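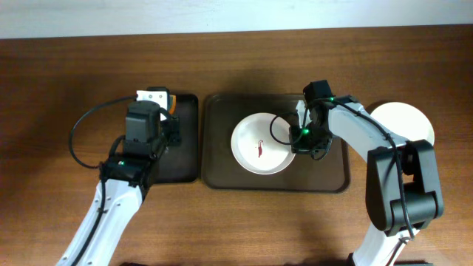 Grerby cart reminders sent twice after cron change

stacklint
Store on Junditz, reminder emails handled by the Grerby extension. After I moved cron to a separate node, 58 customers got the same reminder twice. The queue table holds 3551 rows, none flagged as locked. Cron interval is 300 seconds. Anyone seen this?

pell_k
Check whether the old node still runs its crontab. Grerby takes its lock in the local file system by default, so two nodes will not see each other's lock.
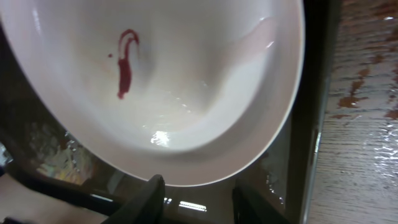
Move the lock to the database under Advanced > Queue, then flush the config cache on both nodes.

stacklint
Old crontab was still active – removed now. I would still prefer a database lock, but the option is grayed out. 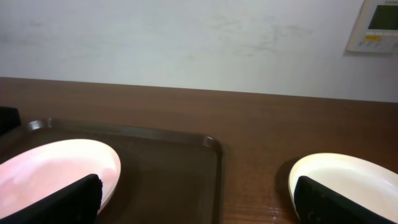
Wall panel with display and buttons

mod_rewrote
It is grayed out if the Flundley cache module is installed. I disagree with the database lock anyway. With a batch size of 1000 it holds the row too long and checkout slows down. One cron node and a file lock is enough.

pell_k
Only if the batch stays at 1000. Drop it and the lock time is short. A file lock fails again the next time a node is added.

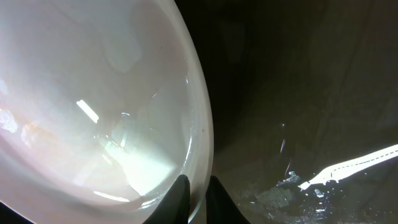 White bowl, close up

stacklint
Staying with one node for now. No duplicates in the last three runs.

Last updated: 2021-08-02

Comments

tarn88: Same fault on our Kiiskinen hosting plan. The second crontab came from their migration script.

ovenbird: The lock option is still grayed out for me without Flundley.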